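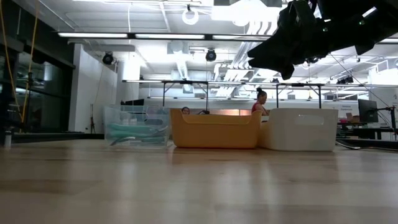 我想请教大家一个关于箱子的问题:共用的工作间里,小东西应该放在透明的箱子里,还是放在有颜色的、看不见里面的箱子里?我在一个叫 Nillov 的共用工作间帮忙整理材料,那里的人每天不完全一样,所以"我自己记得东西在哪里"这个办法不能用。现在我们两种箱子都有。透明的箱子,从外面就能看到里面浅青色和薄荷绿的东西堆在箱底,不必打开,也不必问人。橙色和白色的箱子上边都有一个提手孔,橙色的那个在桌子上非常显眼,可是从侧面完全不知道里面有什么。我本来以为答案很明显,应该全部换成透明的。可是和我一起整理的人不同意,她说全部透明以后,架子会变得很乱,眼睛很累。

我把情况说得更清楚一些。我们要买九个新箱子,预算是 296 元,包括标签。架子是 Sutter 的,有四层,最上面一层比较高,个子不高的人需要踮脚。里面放的东西大部分是塑料的小零件、夹子、布头、海绵、胶带,没有很重的,也没有吃的东西。每天早上有人把需要的箱子拿到长桌上,晚上再放回去。问题常常发生在晚上,因为放回去的时候大家都想回家,看到哪个箱子有空位就放进哪个箱子。

我看过 Plumuler 的箱子,透明的和有颜色的是一样的大小,可以混着叠放。我也看过别的没有牌子的,便宜一点,但是边缘摸起来有点割手。请有经验的朋友告诉我,你们选哪一种,用了一段时间以后有没有后悔。我的中文是后来学的,如果有地方写得不清楚,请直接问我。

——灰鞋带

首页 版块 收纳与整理 共用空间 最新回复 搜索 登录 注册

小炉子
我选透明的,没有后悔。我们缝纫小组的扣子、拉链、松紧带都在透明箱子里。新来的人第一次来,自己走到架子前面看一看,就能找到。以前用藤编的篮子,很漂亮,但是每次找拉链都要把篮子一个一个拿下来。

至于"眼睛很累",我觉得是里面没有分好,不是箱子的错。如果一个箱子里只放一类东西,透明的箱子也可以很整齐。

麦田二号门
我不同意楼上。透明箱子刚买来的时候确实很好看,因为那时候里面的东西是刚刚整理过的。过了一个冬天再看,里面是半卷胶带、没有盖子的笔,还有一只不知道是谁的手套。这些东西放在不透明的箱子里,至少不会每天看着我。

另外,透明塑料的划痕很明显。我们的箱子每天在桌子上推来推去,底部已经变成雾的样子,侧面也有很多白线。从远一点的地方看,已经不能说是透明了,只能说是半透明。所以买之前请想一想,你们的箱子是不是经常移动。如果每天都拿到桌子上,我会选有颜色的。

灰鞋带
谢谢两位。我们的箱子是每天移动的,所以划痕的问题我以前没有想到。请问麦田二号门,有颜色的箱子你们怎么知道里面是什么?只靠标签吗?

麦田二号门
靠颜色和标签一起。颜色说明大类,标签说明具体的东西。比如在我们那里,橙色表示"今天要用的",不管里面是什么。白色表示"用完了、等着检查的"。这样晚上收拾的人不用认识每一种零件,只要看颜色就知道箱子应该放到架子的哪一边。

当然,这个办法要求大家都同意颜色的意思。我们把说明贴在架子的侧面,字写得很大。

纸箱不要扔
我想补充一点,颜色不要用太多。我以前工作的教室,负责人非常喜欢颜色,红黄蓝绿紫都有。开始的时候有一张表,说明紫色是什么、绿色是什么。后来那张表不见了,颜色还在。新来的人以为颜色有意义,老的人知道颜色已经没有意义,双方常常互相误会。

如果楼主已经有橙色和白色,我建议就用这两种,再加透明的,不要买新的颜色。

小炉子
颜色还有一个问题:有的人分不清楚某些颜色。我们小组里就有,红的和绿的对她来说很接近。橙色和白色的差别很大,应该没有关系,但如果以后要加颜色,请先问一问大家。

阁楼上的秤
我来说一点不一样的。你们都在讨论箱子的墙壁,可是我觉得重要的是箱子的提手和边。

带孔的提手,优点是手指能伸进去,从架子上拉出来很方便,不需要用两只手抱住。缺点是小东西可能从孔里掉出来。如果里面的东西堆得比孔还高,搬的时候稍微斜一下,夹子就会从孔里出来。所以带孔的箱子不能装得太满。我在箱子里面、孔的下边缘画一条线,东西不能超过这条线。

还有,箱子向上张开的角度也要看。张开得多的箱子,空的时候可以一个套一个,很省地方;可是装了东西以后在架子上排成一排,上面互相碰着,下面却空着一块,浪费。墙壁很直的箱子相反。九个箱子放在一层还是两层,结果可能差很多,请先量架子,再量箱子的上口,不要量箱子的底。

灰鞋带
这个提醒很有用,我只量了箱子的底!今天下午我会重新量上口。画线的办法我也想试一试,请问您用什么笔?我担心擦箱子的时候线也被擦掉了。

阁楼上的秤
油性的记号笔就可以,画在里面。清水擦不掉,用酒精才会掉。如果箱子是深色的,可以贴一条细的纸胶带,但是纸胶带的角会翘起来,过一段时间要换。

旧雨伞
我说几句可能大家不喜欢的话。楼主的问题不是透明或者不透明,是晚上没有人愿意好好放回去。换箱子不能解决这个问题。我们也换过箱子,换了以后大家认真了一个月,然后又和以前一样。

我的建议是先不要买,先把里面的东西减少。很多共用的地方,一半的东西其实一年都没有人用。把它们拿出来放在一个大纸箱里,写上月份。我们是十一月写的,到了春天,纸箱里被拿走的只有一把剪刀。剩下的我们送人了。

小炉子
旧雨伞说得有道理,但是我不完全同意。箱子合适,放回去就容易;放回去容易,愿意放的人就多一些。我们以前的篮子有盖子,盖子上面还叠着别的篮子,要放回一颗扣子,必须先搬开上面的。这样谁会愿意呢?后来不用盖子,情况马上不同了。所以我觉得箱子也是有责任的。

旧雨伞
盖子的事情我同意。有盖子的箱子只适合很少用的东西。

不过没有盖子就会有灰尘。楼主那里有布头和海绵,灰尘落在上面不容易弄干净。

灰鞋带
我们现在的箱子都不用盖子。布头上确实有灰尘,我拿起来抖一抖,在窗户旁边能看见。也许布头应该放在最上面那一层,换成有盖子的,因为不是每天都用。可是最上面那一层要踮脚,有盖子的箱子拿下来会不会比较危险?

阁楼上的秤
布很轻,放在高处没有问题。危险的是看不到里面有什么,以为很轻,结果很重。我的规则是高处的箱子必须透明,或者从下面能看到标签。您站在架子前面抬头看一看,就会发现高处的箱子只能看到正面和一点底部,上面的口完全看不到。所以标签要贴在正面偏下的位置。

麦田二号门
高处用透明的,这个我可以接受。高处的箱子不常常移动,划痕也少。

那么也许可以这样分:每天拿到桌子上的,用有颜色的;留在架子上的,用透明的。这样我和小炉子都有一半是对的。

小炉子
我还是觉得桌子上也应该有透明的。早上把箱子拿到桌子上,大家坐下来工作,坐着的人看箱子和站着的人看箱子是不一样的。站着可以从上面看到里面。坐着的时候,箱子的边差不多挡住视线,有颜色的箱子就变成一面墙。透明的箱子坐着也能看见里面还剩多少。我们小组坐着的时间比站着的时间长得多。

纸箱不要扔
那可以买矮一点的箱子放在桌子上。矮的箱子坐着也能看到里面,手伸进去也舒服,不用把手腕弯得很厉害。高的箱子只在架子和桌子之间运东西,到了桌子上就倒进浅的盘子里。

小炉子
倒进盘子,晚上又要倒回箱子,多了一个步骤。楼主说晚上大家都想回家。

纸箱不要扔
这是真的,我没有想到晚上。

灰鞋带
我读了几遍大家的回复,非常感谢。关于坐着看的问题,我今天自己坐下来试了。我们的桌子是浅色木头的,表面很亮,会反光。坐下以后,橙色的箱子挡住了它后面的东西,我想看里面,必须站起来。透明的箱子不用站起来。但是我也发现,透明的箱子如果背着灯,侧面有亮光,里面的东西颜色看不太准确,浅绿色和浅蓝色很接近。如果要分颜色,最后还是要把东西拿出来看。

所以我对自己原来的想法也没有那么确定了。和我一起整理的人听了以后很高兴。

豆腐与尺子
我路过,问一个问题:标签用什么?我认为标签比箱子重要。我们用过 Brandell 的标签夹,夹在箱子的边上,里面的纸可以换。优点是东西换了,标签也容易换。缺点是夹子会被碰掉,掉了以后没有人知道它属于哪个箱子。后来我们改成直接贴纸,又发现撕的时候很难看,留下一层胶。

灰鞋带
现在我们用纸胶带,用笔写字。字迹不一样,有的人写"夹子",有的人写"小夹子",有的人写"蓝色的夹子(不要和大的混)"。对我这样后来学中文的人,有的手写字很难认,我要看很久。所以我想把标签统一,用打印的字。

豆腐与尺子
打印的字很好,但是请留一个地方可以手写。如果标签只能打印,大家会觉得麻烦,东西换了也不改标签。错的标签比没有标签更糟,因为人会相信它。

我的建议是标签上面打印名字,下面空一行,用铅笔写。另外可以在标签旁边粘一个实物,比如粘一个真的夹子。不认识字的孩子也能看懂。

旧雨伞
粘实物的办法只适合小的、平的东西。我们粘过一个轮子,架子上箱子推不进去。

豆腐与尺子
轮子可以画。

小炉子
实物如果粘在有颜色的箱子外面,那么有颜色的箱子的缺点就少了一大半。这一点我承认。

麦田二号门
谢谢。我也承认划痕可以慢一点出现。可以在桌子和箱子之间放一块毛毡,或者提起来走,不要推。我们的人不肯提,一定要推,所以我对这件事情意见比较大。

灰鞋带
我们也推。木头桌面上已经能摸到几道细的痕迹,我不知道是箱子造成的还是以前就有。请问毛毡贴在箱子底下可以吗?

阁楼上的秤
不建议贴在底下。毛毡会粘住线头和碎屑,过几天摸起来像一块旧的抹布,而且贴了毛毡的箱子叠放的时候会弄脏下面箱子里的东西。可以在桌子的一头固定一块垫子,箱子都放在垫子上。这样还有一个好处,箱子在桌子上有固定的位置,不会占满整张桌子。

垫子的边要用胶带固定,否则一推箱子,垫子也一起走。

纸箱不要扔
关于清洗也说一句。塑料箱子请用软布和一点洗碗的东西,不要用钢丝球,特别是透明的。角落里有灰的时候,用旧牙刷。洗完倒过来放,让水从边上流走。有的箱子底部有一圈凹槽,水会留在里面,第二天放布头进去,布头就有味道。我学会这件事情的过程不太愉快。

灰鞋带
我量完了,来报告一下。箱子的上口比底宽不少,如果按照底来计算,每层可以多放一个,按照上口就不可以。幸好没有先付钱。

现在的计划是这样的:原来的箱子全部留下继续用。新买的九个箱子,透明的多,橙色的少,一共四层都可以放得下,最上面那一层只放透明的,里面是布头和不常用的东西。橙色的意思定为"今天在桌子上用",晚上必须回到架子中间那一层。白色的我们还没有决定。和我一起整理的人想用它放"不知道是什么的东西",我有一点担心,这样的箱子会越来越满。

旧雨伞
会越来越满。请一定规定多久倒空一次。

麦田二号门
我反而支持有这样一个箱子。没有它的话,不知道是什么的东西会进入别的箱子,那样更难找。让它们都在一个地方,至少别的箱子是干净的。

旧雨伞
可以有,但是要小。箱子大,大家就不思考了,什么都放进去。楼主说的白色箱子有多高?

灰鞋带
和橙色的差不多高。您说得对,可能太大了。也许我找一个鞋盒来做这件事情,白色的箱子用来放要检查的零件,像麦田二号门说的那样。

小炉子
鞋盒很好!不够结实,满了自己就会坏,正好提醒你们。

豆腐与尺子
预算够吗?296 元买九个箱子再加标签,如果买 Plumuler 的,我不太确定。我们上次买的时候,有盖子的要贵一些,盖子是另外卖的,结账的时候才发现。

灰鞋带
箱子刚刚够,盖子不够。所以只给放布头的箱子买两个盖子,标签自己用厚纸打印,外面贴透明胶带。Brandell 的标签夹先不买。垫子用一块旧的桌布剪出来,折两层。

阁楼上的秤
桌布会滑,下面请放一点防滑的网。放抽屉里用的那种就可以,很便宜,用剪刀能剪。

还有一件小事情。橙色的箱子请不要放在有太阳的窗户旁边太久。我的一个颜色很深的箱子,靠窗的那一面变浅了,另一面没有变,现在像两个箱子拼成的。不影响使用,只是每次看到都觉得不舒服。

麦田二号门
透明的在太阳下面会发黄。

小炉子
我知道你会说这句话。我们的没有发黄,在北边的房间。

灰鞋带
我们的架子离窗户比较远,灯在上面,应该没有关系。箱子到了以后我会先用一段时间,再来写结果。如果晚上的问题没有改变,我会老实告诉大家,旧雨伞可以说"我早就说过了"。

旧雨伞
我不会说。不过请先把纸箱准备好,写上月份。

豆腐与尺子
标签的纸要选厚的,薄的纸贴在橙色上面,颜色会透出来,黑色的字看起来有点脏。我们就是这样,又重新打印了一遍。

灰鞋带
好的,我去买厚的纸。晚上先打印一张试一试。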